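The Wrong Bus to Tredstead

My aunt always said that the 492 and the 493 were the same bus until the bridge, and that it was only after the bridge that a person's character was tested. She was right about the first part. Both of them leave from outside the post office in Tivolham, both of them smell of wet coats from October until spring, and both of them go grumbling up the hill past the school and down the other side to the river. But after the bridge the 492 turns left for Tredstead, where my aunt lived, and the 493 turns right and goes on for the better part of an hour through beet fields to a place I had never had any reason to visit.

I had been riding the 492 to see her since I was small enough to be handed up the steps, and in all those years I had never once got it wrong. Then on a dark afternoon in February, with a loaf from Baranauskienė under my arm (the black rye, with caraway, still warm through the paper) and my mind on a letter I should have answered weeks before, I climbed aboard, sat down, and didn't look up until the bus leaned the wrong way.

I should explain about the loaf. Baranauskienė was the bakery by the post office, and my aunt held that there was no other bread. She had moved to Tredstead when she married, and she liked Tredstead very well, she liked the chapel and the canal and the man who came around with fish, but she would not eat the bread. So whoever visited brought a loaf. If you came without one she was perfectly nice to you and gave you crackers.

In return you were given something out of her boxes. She had boxes for everything – hooks and eyes, fuse wire, keys to houses she no longer lived in, beads, foreign coins – and you never left without some small item pressed into your palm, which she was sure you would need by the end of the week. The maddening thing was how often you did. I still keep one going myself, the gray plastic kind with the little compartments, and I have never managed to fill it the way she would have.

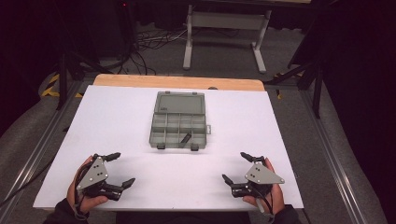

Beet Fields

I could have gotten off at the next stop, of course. Any sensible person would have. But the next stop was a pole in a hedge, and it had started to sleet, and there was a woman across the aisle with a cake tin on her knees who looked at me so kindly that I felt it would be rude to leave.

"You wanted the other one," she said.

I said that I had.

"They come back around," she said. "This one turns at Brisetia and goes straight back. You'll be at the bridge again by six, and he'll let you stay on if you ask him."

I had seen Brisetia on the front of the 493 all my life and had taken it, I think, for a kind of joke. It sounded like a country in an operetta. As a child I had decided that they had a queen there, and a navy, and I had told my aunt so, and she had gone along with it so completely that for a whole summer we drew up the menus for the royal banquets. There was a great deal of trifle. Later I grew up and forgot about it, and she, I suppose, did not, for when I left for college she gave me a brass button with an anchor on it and said it had come off an admiral.

So I stayed on. The woman with the cake tin told me about her knees and her son's divorce, and about a goose that had lived in her yard for years and would only walk behind you. The windows fogged and I rubbed a hole in mine with my sleeve. There were beets, and then a long barn with one light on, and more beets, and it got darker in that slow way it has in winter, where you keep thinking it has finished. The driver sang a little. I held the bread against my coat and was, for no reason I could have given you, extremely happy.

The Capital

Brisetia was a turning circle, a bench, and a row of brick cottages with a shop at the end. The shop was open. The driver said he would be having his tea for ten minutes and I was welcome to stretch my legs, so I helped the woman down with her tin and went to look in the window.

I don't know what I had hoped for. There were canned peaches and firelighters and some faded birthday cards, and behind the counter sat a very old lady in a green cardigan, who told me before I had shut the door that she was 103 and didn't need any help. I said I could see that. She asked what I was carrying, and I told her, and she put out both her hands for it and smelled it through the paper with her eyes closed.

"I haven't had that," she said, "since I could get up the steps of the bus."

Well, what would you have done? She had a bread knife under the counter, and butter from the cooler, and we ate the heel of it standing up with the sleet ticking on the glass. I told her about the queen and the navy. She listened to all of it very seriously, chewing, and when I had finished she said the navy was before her time but she did remember the trifle.

The horn went. She would not let me leave without something, and what she found for me, after a lot of rummaging in a drawer, was a thimble. "You'll want that," she said.

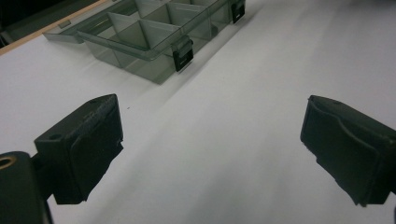 My aunt had kept supper back for me, and she was on the step with her coat over her apron when I came up from the stop, well past seven, with my hair plastered down and most of a loaf. She didn't scold. She sat me down and put the soup in front of me and then, when I began to tell her, she stopped ladling and sat down too. Her kitchen table was a white one, and the lamp over the stove had a way of throwing one broad pale band slantwise across it, so that whatever you were telling her seemed to want setting down in that strip of light. I put the thimble there. She looked at it a good long while, and then she got up and fetched her mending basket, and inside it was a coat of mine she had been trying to finish all week, with the needle stuck in the collar where she had given up.

"Lost mine behind the radiator," she said, and put the thimble on her finger, and it fit.

We had the rest of the bread with the soup. She wanted to hear about the shop again, and what was in the window, and whether the old lady had said sherry trifle or plain. I hadn't asked. She was quite put out with me over that, and made me promise to find out.

I did go back, in the spring, on purpose this time and with 2 loaves, one for each direction. My aunt came along as far as the bridge on the 492, the two of us having walked down to meet it the wrong way around, and then changed her mind at the crossing, announced that she was too old to be missing things, and waited with me in the wind for the other bus. She wore her good hat. She had a brown envelope in her bag, which she would not let me see into, and when the 493 came she went up the steps ahead of me and told the driver, in the voice she used for chapel, that we would both be going through to the capital.

"Right you are," he said, and let off the brake.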